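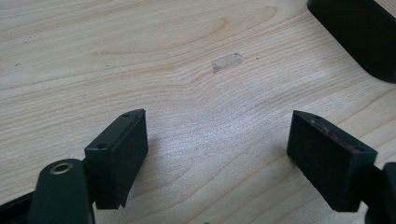

有人在试用意见栏里留了一句：手柄用着不累，但是夹指换一次要重新标定一次，标定又要占掉小半个上午，这样下去宁可不换。下面接着有回复说同意，并且问标定能不能由 Nornlow 那边远程做，还是只能等我们自己的人有空。

这条意见概括了本期的主要情况。Prullo 手持采集套件的评估进入第二阶段，硬件基本可用，时间主要花在标定、复核和等配件上。以下按资助协议附件中的项目顺序汇报，没有变化的项目不再重复上期内容。

一、本期范围

本期从三月初到五月底。评估对象是 Nornlow 提供的 Prullo 手持夹爪采集套件，以及随套件开通的数据上传与复核服务 Dridalon。使用地点为 Horgan 实训楼二层。上期报告中提到的一层场地本期没有使用，那里在改电路，预计下个季度才能恢复。

评估目的没有变：确定这套产品加服务是否适合作为 Horgan 桌面操作课题的长期采集手段，费用是否在原预算之内，以及如果续用应当按哪一种合同续。

本期到位的套件为 5 套，全部是租用，没有买断。其中有一套在四月因为张合读数漂移退回检修，五月中旬寄回，期间由其余几套轮换使用。检修没有收费，往返运费由我方承担，已列入本期支出。

二、采集与复核数量

本期共提交录制 2,317 条。经 Dridalon 复核，一次通过 1,078 条，补充信息或重新标定后通过 403 条，其余未通过。

未通过的录制里，原因最集中的是开头和结尾留得不够。复核规则要求操作开始前和结束后手柄都要有一段静止，操作员赶进度时容易省掉。这一项没有技术难度，四月中旬起在开录前加了提示音，之后明显减少。

第二个原因是标定过期。Dridalon 对每次换指、每次跌落、每次更换相机座都要求重新上传标定，没有上传的，之后的录制一律退回。三月份有一个下午的录制因此整批退回，后来补做标定，其中一部分重新计算后能够通过，也就是上面所说“补充信息或重新标定后通过”的主要来源。另一部分因为无法确定换指的时间点，只好放弃。

第三个原因是视野遮挡。手柄上的相机位置固定，夹指和连杆始终占据画面下半部分，物体如果放得太靠近操作员，在接近阶段会被夹指挡住。现在的做法是把物体放在桌面中段，给接近动作留出距离。

还有少量录制是我们自己撤回的，原因是任务名称填错。Dridalon 不允许改任务名称，只能撤回重传，我们已经向 Nornlow 提出过，答复是下一个版本会考虑，没有给时间。

三、硬件使用情况

手柄本体。结构没有出现断裂或松脱。夹指为方形块状，靠螺钉固定，两侧连杆的转轴处装有黄铜色的金属环，用到目前没有发现明显旷量。操作员普遍反映张合手感比上一代样机顺，食指受力小。连续使用一个小时以上时手腕仍会酸，这一点与重心偏前有关，Nornlow 没有提供配重件，我们也没有自行加装。

夹指。随套件提供了两种，一种是光面，一种带防滑层。光面的夹硬物时打滑较多，夹布料和纸盒时问题不大。带防滑层的夹持可靠，但防滑层边缘用一段时间后会翘起，翘起之后又会带动小件物体。备用防滑层要另外购买，起订量偏大，对于我们这个规模不划算。本期从别处找了一种厚度接近的胶片试贴，效果可以接受，标定重做一次即可。是否影响保修，Nornlow 的书面答复是不影响本体保修，但夹指本身不再保修。

相机座。锁紧方式在三月份的版本里偏松，跌落之后会转动一个很小的角度，肉眼看不出来，标定能看出来。四月份 Nornlow 寄来新的锁紧件，我们自行更换，之后没有再出现。建议今后收货时先检查这个零件的版本，版本标记在内侧，需要拆下来才看得到，比较麻烦。

电池和线缆。电池够用半天，中午换一次。线缆长度对站立操作合适，对坐姿操作略长，容易拖到桌面上。目前用扎带固定在手柄下方，没有再改。

包装箱。内衬不适合频繁取放，夹指张开的状态下放不进去，必须先合拢。有几次操作员图快，没有合拢就硬压，导致连杆受力。已经在箱盖内侧贴了说明。

四、场地和台面

本期的桌面任务统一在浅色木纹台面上进行。选择这种台面是为了跟上一期的数据保持一致，另外也考虑到黑色夹指与浅色底面对比大，便于后期检查夹指边缘。

台面带来的问题有两个。一是反光。顶灯打在桌面中部会出现发白的一片，正好落在两指之间，也就是操作最集中的位置。对定位计算影响不大，对透明物体和白色物体的识别有影响。试过关掉一排灯，整体又偏暗，快门时间变长，快速动作会糊。目前的折中办法是把桌子挪开一个桌宽，反光还在，但弱了一些。二是木纹本身比较均匀，远处如果没有别的物体，画面里可供跟踪的特征偏少。Nornlow 的技术说明建议在台面边缘放有棱角的参照物，我们照做之后丢失跟踪的情况减少，具体减少多少没有单独统计。

台面清洁也写进了开录前检查。碎屑、胶带残片这类东西在近处很显眼，复核方不会因此退回，但后期做物体标注时会被误当成目标。本期有过这种情况，标注方来问过，才发现检查表里没有这一条。

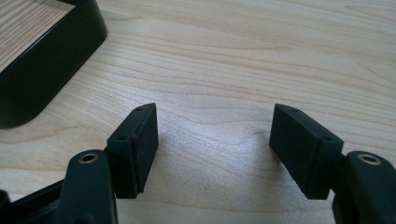 图2 浅色木纹台面上的手持夹爪，两指张开，指间未夹持物体

五、Dridalon 服务

上传。白天上传速度不稳定，上午十点到中午之间最慢。改为下班后集中上传，第二天早上看结果。这个安排的缺点是当天录的问题要到第二天才知道，整批退回的风险更高。为了弥补，现在要求每套手柄在上午先传一小批，确认标定有效之后再继续录。

复核时间。合同承诺两个工作日内返回结果，本期大多数批次按时，五月初有一段延迟，对方解释是节假日排班。没有申请赔付，合同里关于延迟的条款写得比较宽，申请下来金额也很小。

复核意见的质量。多数退回理由清楚，能够直接对应到检查表上的项目。少数只写“轨迹异常”，没有给出时间段，需要再去问。我们要求至少标出起止时间，Nornlow 同意从六月起执行。

数据导出。格式与课题组现有工具兼容，时间戳有一处单位不一致，手柄张合读数用毫秒，画面用微秒，转换脚本已经写好并放入共享目录。导出的文件夹命名用的是套件编号，没有用任务名称，查找不方便，但不影响使用。

数据归属。资助方在上期意见中问到这一点。经核对，合同规定原始录制归我方所有，Nornlow 在服务期内可以为复核目的保存副本，服务终止后删除。合同没有写明删除后是否提供书面确认。我们已去信要求补充，对方法务尚未回复，这一项列为未完成。

六、人员培训

新操作员上手时间比预期短。基本动作半天可以学会，能够稳定通过复核还需要几天，主要是养成静止起止和放慢接近速度的习惯。培训材料用的是 Nornlow 的视频，加上我们自己写的检查表。视频里演示的是旧版手柄，按键位置和现在的不一样，新人会问，需要当场说明。

操作手法方面有一个问题还没有统一。有的操作员习惯先完全张开再接近，有的在接近过程中逐渐张开。两种做法都能通过复核，但混在同一个任务里，后面训练模型时效果如何还不清楚。本期先要求同一任务内保持一致，从五月起执行，以完全张开之后再接近为准。三、四月的数据不做补录，在说明文件里注明。

左手操作员目前只能用右手持握，套件没有左手版本。Nornlow 的产品目录里列了左手握把，状态为“可询价”，询价后没有收到报价。

七、费用

租金、运费、配件三项合计在预算之内。租金按合同执行，没有变动。运费超出该小项原定额度，原因是检修往返，已从配件项调剂，调剂幅度在协议允许范围内，不需要另行批准。配件项因为没有购买原厂防滑层，有结余。

Dridalon 按提交量计费，不按通过量计费。也就是说，退回的录制同样收费，补传再收一次。三月份那批整批退回的录制因此付了两次。我们认为这一条对使用方不利，续约时应当争取改为首次补传免费。Nornlow 的销售方面口头表示可以谈，条件是签一年以上。口头表示目前没有落到书面，本报告不把它作为费用测算的依据。

费用明细表见附件，格式与上期相同。

八、与其他方案的比较

协议要求比较至少一种替代方案。上期已经比较了直接用机械臂遥操作采集，结论是单条质量较高，速度慢，占用机械臂，不适合现阶段的数量要求。本期没有新的数据改变这个结论。

本期另外考虑了自制手柄。图纸可以得到，打印件和标准件成本低，问题在于标定和复核要全部自己做。按照现在退回的情况看，复核工作量不小，课题组没有多余人手。自制方案可以作为备件来源，例如夹指和线夹，不建议替代整套。

九、未完成事项

数据删除书面确认，等待对方法务。

左手握把报价，等待对方销售，下期如果仍没有答复就撤销这一项。

带防滑层夹指的寿命记录。原计划本期给出更换周期，但记录从四月才开始，中间又换用了第三方胶片，样本混在一起，现在给出数字没有意义。下期只记录第三方胶片。

远程标定。文首提到的意见已经转给 Nornlow。对方答复，标定计算可以远程做，标定录制仍须现场完成，现场部分的时间占大头，因此能省的有限。我们打算先试另一个办法：固定两套手柄只用光面夹指，其余的只用防滑夹指，按任务选手柄，不再来回换指。六月第一周开始试行，如果标定次数降下来，远程标定就不再追问。

十、下期计划

六月到八月继续使用现有套件，不增加数量。

任务类型上增加容器类操作，包括把小件放进浅托盘和从托盘中取出。托盘边缘较高时夹指底部会碰到边框，需要先确定物体离边框的最小距离，再正式开录。五月底已经做了几次试录，没有计入上面的提交数量。

反光问题准备试用柔光布。场地方面要求布料有阻燃证明，正在找合适的供货。如果七月之前到不了，就维持现在的摆放位置。

续约意见拟在七月中旬提出。目前倾向是续租硬件、重新谈 Dridalon 的计费方式。如果计费方式谈不下来，备选是只租硬件，复核改由课题组抽查，数量目标相应下调，届时会先报资助方同意。

附件：费用明细表；开录前检查表（五月修订）；Nornlow 关于夹指保修范围的书面答复；时间戳转换脚本说明。

Horgan 桌面操作课题组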